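검색어를 입력하세요 검색 전체메뉴

위리아 부엌의 그릇 정리, 설거지 자리 모음

2020년 5월 1일

안녕하세요. 클로드컴에서 작은 공동 부엌 '위리아'를 쓰면서 이 페이지를 만들고 있습니다. 한국어는 제가 나중에 배운 말이라서 문장이 조금 딱딱할 수 있습니다. 그래도 천천히, 틀리지 않게 쓰려고 노력했습니다.

이번 모음의 주제는 설거지한 그릇을 놓는 자리입니다. 우리 부엌은 싱크대 옆이 아주 좁습니다. 그래서 그릇을 씻은 다음에 나무 식탁으로 가지고 가서 건조대에 세웁니다. 처음에는 수건을 깔고 그 위에 그릇을 엎어 놓았습니다. 그런데 저녁에 6명이 같이 식사를 하면 수건이 금방 다 젖고, 식탁에도 둥근 물 자국이 남았습니다. 4월에 건조대를 하나 사기로 했고, 동네 가게 '인다리'에서 마음에 드는 것을 찾았습니다.

건조대를 고를 때 제가 제일 많이 본 것은 바닥의 모양입니다. 바닥이 평평하기만 하면 접시가 미끄러져서 서로 기대게 됩니다. 짧은 기둥이 여러 줄로 있는 것은 접시도 세울 수 있고 컵도 걸쳐 놓을 수 있어서 편합니다. 다만 기둥 사이를 닦는 일은 조금 귀찮습니다. 저는 낡은 칫솔을 쓰는데, 일주일에 한 번이면 충분하다고 생각합니다.

쟁반은 건조대 옆에 하나 둡니다. 컵이나 숟가락처럼 작은 물건을 쟁반에 모아서 옮기면 식탁과 싱크대 사이를 여러 번 왔다 갔다 하지 않아도 됩니다. 쟁반은 테두리가 조금 높은 것을 추천하고 싶습니다. 테두리가 낮은 쟁반을 썼을 때 숟가락이 바닥에 떨어진 일이 몇 번 있었습니다. 가격은 비싸지 않습니다. 우리가 전에 쓰던 쟁반은 벼룩시장에서 2000원에 샀고, 꽤 오래 썼습니다.

정리하는 순서도 적어 둡니다. 사람마다 방법이 다르니까 참고만 해 주세요. 먼저 식탁을 마른 행주로 닦습니다. 다음에 큰 접시를 건조대의 안쪽부터 세우고, 밥그릇은 비스듬하게 기대어 놓습니다. 컵은 마지막입니다. 컵을 먼저 놓으면 접시를 넣을 때 손이 자꾸 걸립니다. 숟가락과 젓가락은 따로 통에 꽂는 분도 있지만, 우리는 행주로 바로 닦아서 서랍에 넣습니다. 플라스틱 그릇은 도자기보다 물기가 오래 남는 것 같아서 저는 꼭 한 번 털고 놓습니다.

식탁이 나무라서 걱정하는 분도 계실 것입니다. 저도 걱정했습니다. 지금은 건조대를 밤에 한 번 들어서 그 밑을 닦고, 5월부터는 창문도 조금 열어 둡니다. 작년에 바른 기름은 아직 괜찮습니다.

나무 식탁 위의 회색 건조대와 빨간 쟁반입니다. 쟁반에는 연한 민트색 컵이 옆으로 누워 있습니다. 건조대 바닥의 마름모 무늬와 줄을 맞춘 기둥이 저는 참 마음에 듭니다.

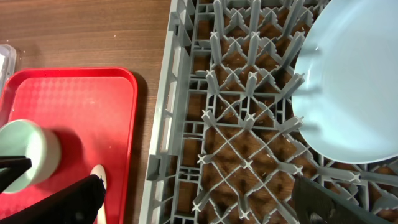 미란다: 저희 집은 컵을 제일 먼저 놓는데 순서를 바꿔 봐야겠네요. 그런데 기둥 사이는 칫솔보다 병 닦는 가는 솔이 더 잘 들어가요. 베이킹소다를 조금 묻혀서 문지르고 뜨거운 물로 헹구면 물때도 덜 생깁니다. 혹시 나무 식탁에는 어떤 기름을 바르셨는지 알려 주실 수 있나요?

최근 글
행주 삶는 날
인다리에서 산 냄비 받침
서랍 안의 숟가락 정리
위리아 부엌의 창가 화분
모음 76: 도마 말리기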